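Chapter 6
Reading an Airshow Program

Most people who attend an airshow buy a program, look at the cover, and put it in a bag. This chapter treats the program as a working document. By the end of it you should be able to read a flying schedule, work out where an aircraft will appear from, and plan a day on the field around the displays you want to see.

The examples come from the Flesis Air Day, a one-day event held in May at a grass airfield with a single paved runway. Flesis is a useful case for beginners. It is large enough to draw military and civilian displays, and small enough that one person can walk the whole public area in 25 minutes. The program we use was edited by Leanne Entwistle, and the display order was set by the flying director, Mervyn Sedgwick.

Before you start, you should know the terms from Chapter 5: crowd line, display line, display center, and hold. If you are unsure of any of them, go back and read the last two pages of that chapter.

6.1 The parts of a program

A program has a fixed part and a changing part. The fixed part is printed weeks ahead. It holds the site map, the aircraft histories, the pilot notes, and the advertising. The changing part is the flying schedule. At some shows it is printed on a loose sheet and handed out at the gate, and at others it is posted on a board near the control tower.

When the two disagree, trust the loose sheet. The Flesis program lists a Pärn trainer on page 28 with a full history and a color drawing. The loose sheet does not list it at all. The aircraft was withdrawn after the program had gone to the printer, and the history stayed in.

A flying schedule gives at least the following:

the slot time
the aircraft type
the pilot or team
the place of departure

The last item is the one readers skip. An aircraft marked "local" takes off from the field, so you can watch it start, taxi, and leave. An aircraft marked with the name of another airfield arrives from the air and may never land. If you want to see it up close, you will have to visit its home field on a different day.

6.2 Slot times

A slot time is the moment a display begins at display center. It is not the takeoff time. A local aircraft with a slot at 2:10 p.m. may start its engine at 1:50 p.m., and it may be on the runway while another aircraft is still flying overhead. A person who turns up at the fence at 2:10 has missed the ground part completely.

Slots also move. Weather is the usual cause, followed by technical faults and passing traffic. Declan Staniforth, who gave the commentary at Flesis, kept a spare page of notes for each aircraft so that he could fill a gap. If the commentator begins a long history of an aircraft that is still parked, expect a delay.

The schedule will often give a minimum cloud base for certain displays. At Flesis the Delov aerobatic pair had two routines, a full one and a flat one. The flat routine could be flown under a cloud base of 2,000 feet. The full routine could not. Both carried the same name on the sheet, with a small letter F beside the flat version.

6.3 The site map

Find the crowd line first and then the sun. At Flesis the crowd faces north, so the light is behind you for most of the day. At a field where the crowd faces south or west, the afternoon displays will be hard to see in detail, and you may do better at the far end of the line.

Next, find the static park. These are the aircraft on the ground that the public can walk up to. Some of them also fly, and they are moved out well before their slots. Yu-na Jeon, who ran the static park, had the ropes around the Okidora floatplane taken down at 11:30 a.m. to let it be towed away. Visit flying aircraft in the morning and leave the others for later.

Last, mark the food stands, the water point, and the first aid tent. Lines at the stands are shortest while a display is in the air - something to use when an item on the schedule does not interest you. 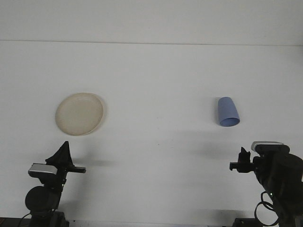
6.4 Making your own schedule

Take a sheet of plain paper and draw two columns. In the left column, write the slot times of the displays you want to see. In the right column, write where you need to be and when. For a local aircraft, allow 25 minutes before the slot. For a visiting aircraft, five minutes is enough.

Clive Catterall has photographed displays at Flesis for many years, and his own sheet is reproduced in Appendix B. It has only six entries. He leaves the hour after noon blank and uses it to walk to the far end of the line, 100 yards past the last food stand, where the taxiway comes closest to the fence.

Exercise 6A at the end of the chapter asks you to make a sheet of this kind from the Flesis schedule. Read Section 6.5, on symbols and abbreviations, before you attempt it.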